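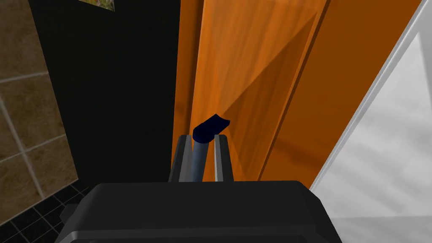 Figure 1. Gripper with blue shaft held upright, orange cabinet behind (rendered view).

Section 4: Enrolling users on the Anby terminal

4.1 Before you begin

Enrolment creates the face template that the Anby terminal compares against each person who presents at the entry point. It must be carried out by an operator who holds the Enrolment role in the Hemmin console. Site managers do not receive this role by default. Requests are to be sent to the system administrator, Kamonchanok Petchrat.

Written consent must be recorded before any template is captured. Consent given for the earlier card system does not extend to biometric enrolment. A person who declines is to be issued a PIN under Section 6, and the refusal is not to be noted on the personnel file.

The terminal stores up to 3000 templates. When the store is full, new records are rejected with error 29 and existing records are left unchanged.

4.2 Enrolling a user

1. Sign in to the Hemmin console and select Users, then Add new.

2. Enter the person's name exactly as it appears in the staff directory. Names with hyphens, such as Mohammed-Awal Asamoah, are entered with the hyphen in place.

3. Tick Consent recorded and enter the reference number of the signed form. The Capture button stays grey until both are complete.

4. Ask the person to stand at the floor marker, facing the terminal. Hats, dark glasses and masks are to be removed. Head coverings worn for religious or medical reasons may stay on, provided the face is visible from the chin to the eyebrows.

5. Select Capture. The border of the terminal display turns amber while images are being taken and green when they have been accepted.

6. Check the quality score in the console. A score of 490 or higher is acceptable. If the score is lower, adjust the lighting and repeat step 5.

7. Select an access group, then Save.

8. Ask the person to step away, return to the marker and present as they would on an ordinary day. Confirm that the console shows a match against the correct name.

Note: Prescription glasses should be worn during capture if the person normally wears them at work.

Caution: Do not save a record when the console reports a possible duplicate. Cancel the enrolment and follow Section 4.3. 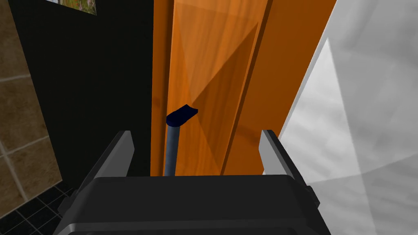

Figure 2. Open gripper, upright handle with navy cap between the fingers (rendered view).

4.3 Possible duplicates

A duplicate warning appears when a new template closely resembles one already stored. Most warnings concern a returning employee whose former record was not removed. Close relatives may also cause one.

1. Open the existing record and compare the name, date of birth and staff number.

2. If both records belong to the same person, delete the older record and begin again at step 1 of Section 4.2.

3. If they belong to different people, set the matching level to 2 for both and have a second operator approve the change.

Caution: Deleted templates cannot be restored. The person must be enrolled again.

4.4 Withdrawal of consent

A user may withdraw consent at any time, in writing or in person. The operator must delete the template on the day the request is received and issue a PIN. Questions about withdrawal are to be directed to the privacy officer, Akua Sowah.

Section last revised 14/08/2026.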